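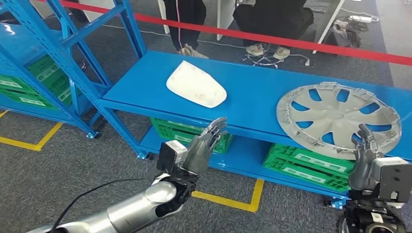

tincanpilot wrote:
I'd want to see the training split before I get excited. 500 demos sounds like a lot until you find out most of them are the same part in the same spot.

louroday wrote:
Fair, and I should've put that in my first post! So, the split. We're doing parts handling with two five-fingered hands at a blue shelf, and the question is whether the policy does better when it gets wrist views on top of the head view. All 500 demos are teleoperated, same operators, same shelf. We trained one policy on head only (we call it Louro) and one on head plus wrists (Birkidel), and then ran both on parts they hadn't seen.

Big shiny round stuff like hubcaps is where head only falls apart. It gets the reach fine and then closes the hand a little early, over and over. With the wrist views it waits. Success on the unseen parts went up 15 points, and I was honestly expecting 5 at best.

gasketcase wrote:
15 points over how many trials though? And did the same person reset the shelf for both policies? We had a lovely gain like that once and it went away when we shuffled the order.

louroday wrote:
Order was shuffled, we learned that one the hard way too (ask me about the Rimport runs, or don't). Resets were done by whoever was free. I don't have the trial count in front of me, will post it Sunday when I'm back at my desk.

The part that bugs me is the clear plastic. Round see-through containers are a mess for both policies. From the wrist you get a ton of forearm, a bit of the other hand, and then this container that's mostly whatever color is behind it. 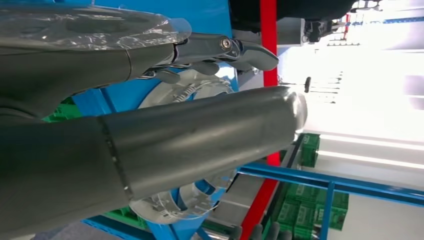 My guess is the policy is keying on the rim and on where its own fingers are, and it ignores the walls completely. I masked out the forearm in 2 of the runs to check, and it got worse, which I did not see coming.

tincanpilot wrote:
That doesn't surprise me at all. The arm is the only thing in that view that always looks the same, so of course it leans on it. I'd call that a shortcut, and I don't think your 15 points survive a different arm.

louroday wrote:
Hmm, I don't buy "shortcut." Knowing where your hand is seems like a pretty useful thing to learn? But yeah, no claims about other arms from me.

gasketcase wrote:
Siding with louroday here. Try it with Treveo's depth filter on the wrist streams before you mask anything else, it did OK for us on clear lids. Still want that trial count.

louroday wrote:
Will do, both of those. Masked run logs are going up tonight if anybody wants to dig around in them.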